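Grudport's spring cleaning swap returns to the Hemmin Street hall this month, and the people behind it would dearly love to see you there, whether you have a carload of things to pass on or only an hour to spare.
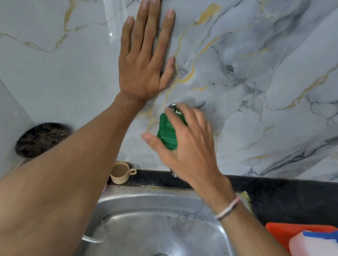 Ashwin Nambiar
June 2026

The swap began in February as a small affair with 13 households, and it has grown so kindly that there will now be five rooms of books, toys, garden pots and kitchen things. Doors open at 3, and tea is free all afternoon. 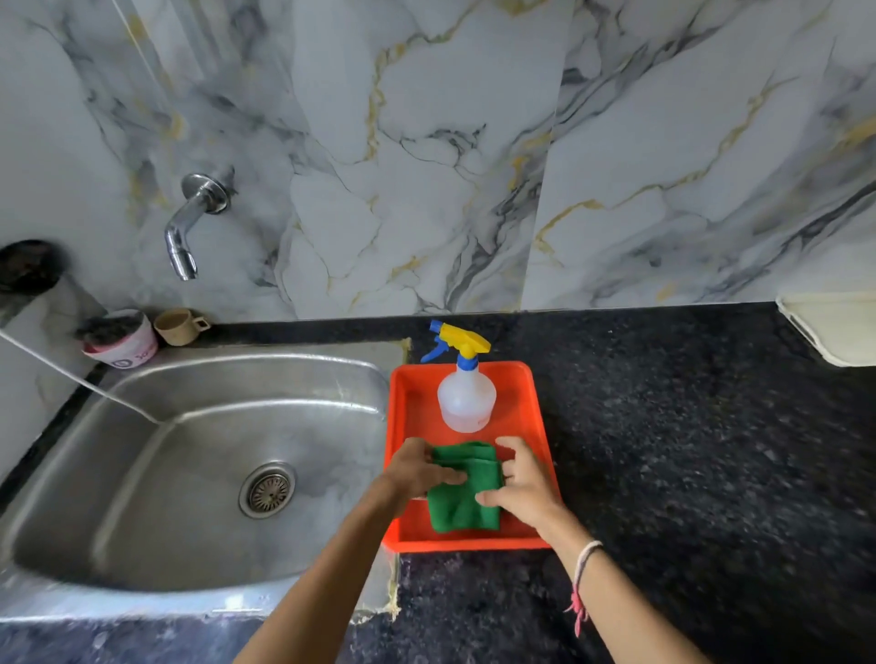
Subbarao Iyengar will again run the household table, which was such a favorite last time (and so very crowded!). He asks that anything you bring be clean and ready to use. A folded green microfiber cloth and a spray bottle kept together in a tray, for instance, make a lovely bundle for someone setting up a first home. Larger furniture should go to the Tandov Road entrance.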